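Deligiannis publie un référentiel de bonnes pratiques pour les pinces à main utilisées dans l'enregistrement de gestes

Communiqué de presse
Tirudard, le 16 janvier 2022

Le bureau d'études Deligiannis met à disposition la première version de son référentiel consacré aux pinces tenues à la main, employées pour enregistrer des gestes de manipulation destinés à l'apprentissage des robots. Le document, intitulé Référentiel Takdale, s'adresse aux laboratoires, aux intégrateurs et aux prestataires qui font travailler des opérateurs dans des logements, des bureaux ou des locaux aménagés. Il est gratuit et peut être repris dans un cahier des charges sans autorisation préalable.

Le texte compte 196 pages, annexes comprises. Il porte sur la préparation du matériel, la conduite des séances, la protection des personnes présentes et la tenue des registres. Il ne remplace ni la réglementation du travail ni les obligations relatives aux données personnelles, auxquelles il renvoie à plusieurs reprises.

« Les équipes que nous avons rencontrées avaient presque toutes des consignes, mais elles étaient orales et changeaient d'un site à l'autre », explique Evanthia Bakalis, responsable du projet chez Deligiannis. « Nous avons écrit ce qui se faisait déjà de correct, et nous avons tranché là où les pratiques divergeaient. »

Pour établir ces règles, l'équipe a relu les fiches de 1 709 séances menées avec la société Skimisetti, partenaire du projet. Les incidents les plus fréquents concernaient des vis desserrées au bout des doigts, des objets mal identifiés et des enregistrements où figurait une personne qui n'avait pas été prévenue.

Le chapitre sur les textiles est le plus long. Les tissus souples se plient, glissent et masquent une partie du mécanisme, et les opérateurs ont tendance à corriger la prise avec l'autre main. Le référentiel demande que la correction manuelle soit notée dans la fiche et que la prise soit reprise depuis le début. Lorsqu'un second point de maintien est utilisé, son type et sa position doivent être indiqués avant la séance.

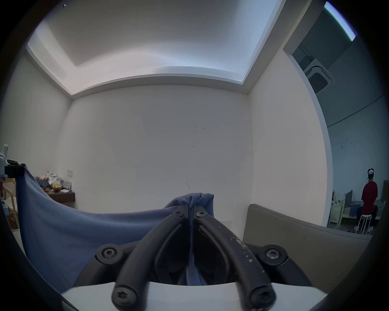
Prise d'un tissu bleu entre les deux doigts d'une pince à main ; un coin du tissu est maintenu à gauche.

Le contrôle du matériel est à faire avant chaque séance et après tout choc. Il comprend l'examen des vis de fixation des doigts, des pivots et de l'état de surface des doigts. De petites marques d'usure sont admises si elles ne touchent pas la zone de contact. Un doigt fendu ou déformé entraîne le retrait immédiat de la pince, même si celle-ci continue de se fermer normalement.

Pour les lieux, le texte distingue la zone de travail et les pièces attenantes. Une porte ouverte étend la zone enregistrée à tout ce que l'objectif peut atteindre : les personnes qui s'y trouvent doivent donc être informées au même titre que l'opérateur, y compris lorsqu'elles sont vues de dos. Leur accord est consigné par écrit et peut être retiré. Le référentiel n'impose pas de vider les pièces de leur mobilier – les environnements ordinaires ont leur utilité – mais les documents nominatifs, les écrans et les courriers doivent être rangés ou retournés.

La durée de travail fait l'objet de trois règles. L'opérateur change de main ou de tâche dès qu'une gêne apparaît au poignet. Les pauses sont inscrites au planning et ne sont pas déduites de la rémunération. Aucun objectif de rendement ne peut être fixé pendant la période de formation.

Chaque séance donne lieu à une fiche comportant le numéro de la pince, la tâche, les objets manipulés, le lieu et les anomalies constatées. Les quatre modèles de fiche fournis en annexe peuvent être adaptés, à condition de conserver ces champs. Les enregistrements écartés restent mentionnés au registre avec le motif du rejet.

Skimisetti appliquera le référentiel sur l'ensemble de ses sites à partir de février. Deligiannis recueillera pendant cette période les remarques des utilisateurs, en particulier sur les chapitres consacrés aux liquides et aux objets coupants, que l'équipe considère comme incomplets.

Le Référentiel Takdale est disponible en français sur simple demande auprès de Deligiannis, à Tirudard. Une version anglaise est en cours de relecture.

Contact presse : Evanthia Bakalis, Deligiannis, Tirudard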